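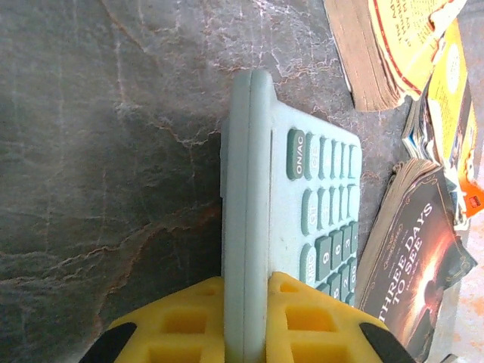 The calculator, held on edge in the yellow fingers, at the Morkbridge open day.

Robots at Morkbridge: a Sunday afternoon with the desk tidier

Nindthorpe members who put their names down for the Mikex open day will know by now that it was well attended. The sign-in sheet had reached 403 when I left, and the queue for the car park was back to the roundabout. I went along with Agata Caruso from our events side, and I said I would write it up for those who couldn't come.

I should say that I have been to a few of these. There is usually a film with a lot of music, then a machine does one thing very well behind a rope, then there is cake. Morkbridge did have the film (skip it if you go next year) but to their credit they let us stand close to the arm and stay as long as we liked.

The task on show was clearing a work surface. A veined grey stone worktop had been laid out with the sort of things that pile up at home, among them some paperbacks and a calculator with big dark green keys. The arm has two fingers with soft-looking yellow pads, moulded in little squares like a waffle, and it picks things up and puts them in a tray. That is the whole of it. Engelbert Haslinger, who runs the demonstrations, told us the set-up has been worked on for 48 weeks.

I watched for most of an hour. The calculator is the item they are proudest of, and I can see why it is awkward. It has to be held on edge, one finger on the side and the other on the face just under the keys, and Haslinger says that pressing too hard sets off the buttons while pressing too lightly means it swivels. On the runs I saw it got into the tray more often than it didn't. It was slow. Agata went off for a tea during one attempt and was back with us before the fingers opened.

The books are another matter. There was a copy of Three Days to See lying right next to where the fingers had to work, and I asked whether the arm could manage that one too. The answer was that books are "on the list". A paperback bends, and a magazine with its pages splayed out bends in every direction at once. So for now the books are there to be got in the way of, and a member of staff moves them about between runs. I would have liked to see this on the board by the door, which said only "Everyday Objects, Handled With Care".

Hagos Abera gave the short talk at 2 o'clock and was the best part of the day. He answered questions plainly, including mine about what happens when the lights are changed (it gets worse, he said, and they had the blinds down for that reason). Somebody asked when it would be in people's houses and he said he had no idea and would distrust anyone who gave a year. He also said the gripping attempts logged so far come to 2828. I asked what share had been successful and was told that figure was being looked at again. Make of that what you will.

Lorenz Plattner from Bachmann was also there, and was a good deal more excited than I was. He thinks the padded fingers will be in packing rooms before long and that I am judging a toddler by how it runs. We had a friendly argument by the coats. My own view is that a thing which needs a person beside it to move the books has not yet saved anybody any work – but I will go again and see if the list has got shorter.

Arūnas Venckus is collecting names for a second visit, a smaller group this time and on a weekday morning. Tell him if you need a lift. Flat shoes are a good idea as there is very little seating, and the café stops doing hot food early.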